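**Workshop tips: good practice with hand-held grippers**

These notes are for anyone using a hand-held gripper at a shared bench. They were revised by Hideaki Imai for the Flitside workshop and replace the sheet issued in February.

## Before starting

Clear the table and wipe it with a dry cloth. Marks in the surface should be entered in the bench log, so that an old scuff is not reported twice. Run cables along the floor, well away from where the operator will stand, and keep tripod legs out of the walkway. 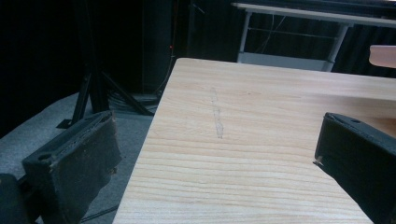

Inspect both fingers in good light. Lint may be lifted off with tape. Frayed fibres should be trimmed with small scissors – never pulled, as this can loosen the pad. Check that each screw is seated, and tighten by hand only.

## Labels and small parts

Printed labels should lie flat, with the fingers open on either side before any attempt to close them. Thin strips are best approached from a raised edge. 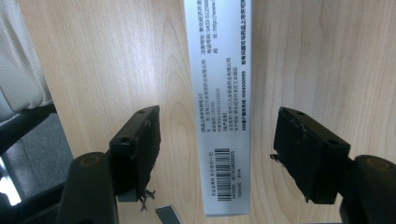

Loose metal pieces belong in the parts tray. Any piece that cannot be identified is to be handed in at the Skindau desk, with a note of the bench number. Bags of mixed screws will not be accepted.

## Between tasks

Open the gripper fully and pause before the next item. Operators should change over after 30 minutes, and sooner if the wrist is tired.

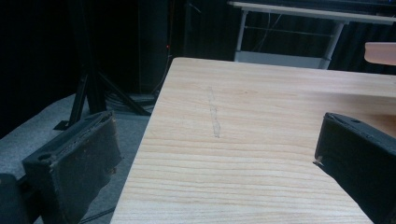 Worn pads are replaced in pairs. Spare pads are held in drawer four – please sign for them. Solvent cleaners must not be used on the pads or on wooden surfaces.

## Moving items

Move at a steady pace and keep the other hand clear of the gap between the fingers. Boxes and books should be lowered to the table, never dropped.

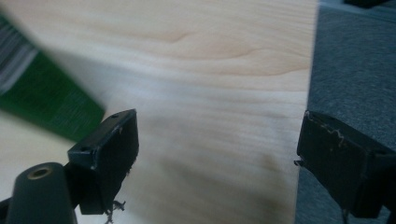

*Open gripper over the board, with a green item at upper left.*

Faults should be reported to Mr Imai before the tool is put away.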